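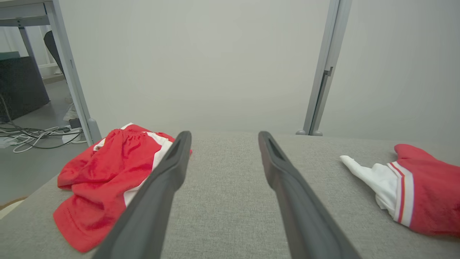
*Sorting room, padded surface by the white wall: red shorts with white trim, with a red sleeve to the right.*

## Kit reuse, Clurkumville: progress report to Gerneo, December

**Intake.** 87 bags have been received since the last report, giving 2613 garments logged. Football and athletics kit makes up most of the total. School items are recorded separately and are not covered by this grant.

**Sorting.** Garments are laid out on the grey upholstered surface, checked at waistband, cuffs and hems, and then matched into sets by colour and trim. Red with white trim is the slowest group. Two clubs in the Dralska league wear near-identical strips, and the labels are often missing. Where a match cannot be confirmed, shorts and shirts are bagged singly.

**Folding.** The folding standard agreed in the first period is in use. Shorts are folded once along the side seam, waistband to the left. Glossy sports fabric slides when stacked, so stack height has been reduced and card dividers added. The cost was met from the consumables line.

**Repairs.** Loose stitching and worn elastic are set aside for the Naidoo workshop. Turnaround has lengthened and two batches are outstanding. No change to the repair budget is requested.

**Next period.**

- Clear the outstanding repair batches
- Add a trim colour field to the log
- Issue matched sets to Dralska on the first Saturday of term

Spending is within the approved budget. The claim form follows separately.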